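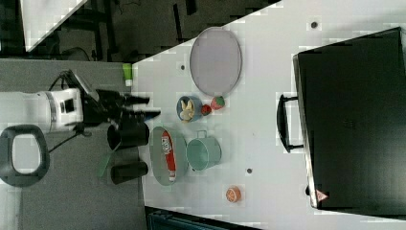

En defensa de la convención pequeña

Llevo varios días de vuelta y sigo con la pulsera puesta. Fui a Aranda, a la convención de fans de Mernska, y vengo a defender una idea que en los foros de la serie suele recibirse con risitas: las convenciones pequeñas son las mejores que existen. ¡Las mejores!

Conozco las grandes. He hecho cola en Brurgate desde antes de amanecer, he pagado una foto con un actor que no levantó la vista y he seguido una mesa redonda por una pantalla, desde un pasillo, con el bocadillo en la mano. Tiene su gracia, no digo que no (la emoción cuando se apagan las luces y grita un pabellón entero es una maravilla), pero a la serie en sí le tocan 20 minutos, entre un tráiler ajeno y un sorteo.

En Aranda la charla de los guionistas duró hora y media. Se habló del final de la tercera temporada, del capítulo del faro, de por qué la capitana no vuelve a mencionar a su hermana, y cuando alguien de la última fila discutió una respuesta, le pasaron el micrófono otra vez para que siguiera. ¡Otra vez! Yo no había visto eso en mi vida. Luego nos fuimos a cenar con medio público y la discusión continuó hasta que nos echaron del bar.

La entrada costaba 45 euros los dos días, con firmas incluidas, y las firmas se hacían sin prisa.
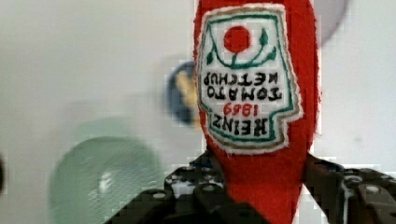
Marisma me escribió en el foro que todo eso es muy bonito, pero que sin los nombres grandes ella no cruza medio país, y que una convención sin el reparto principal le parece una reunión de amigos con acreditación.

Pues me quedo con la definición, me encanta. Entiendo lo del viaje, porque yo también tuve que echar cuentas, y entiendo que haya quien sueñe con conocer a la protagonista. Pero los secundarios de Mernska cuentan el rodaje con un cariño y un detalle que las estrellas, agotadas de repetir la misma anécdota, rara vez pueden permitirse. El actor que hace de farero se pasó la tarde entera en el vestíbulo hablando con cualquiera que se acercase, y todavía me acuerdo de cómo imitaba el viento.

Lo que sí pediría a Plodus, que organiza las dos citas, es que no intente convertir una en la otra. 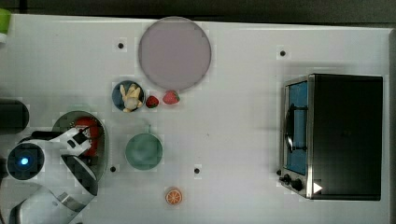
¿Habrá otra edición en Aranda? Plodus la ha anunciado para septiembre, en la misma sala y con el mismo aforo.

Lo del aforo me parece la mejor noticia de todas. Tengo ya el disfraz a medio coser y una lista larguísima de preguntas sobre el capítulo 8, que sigo sin entender y que he visto más veces de las que voy a confesar.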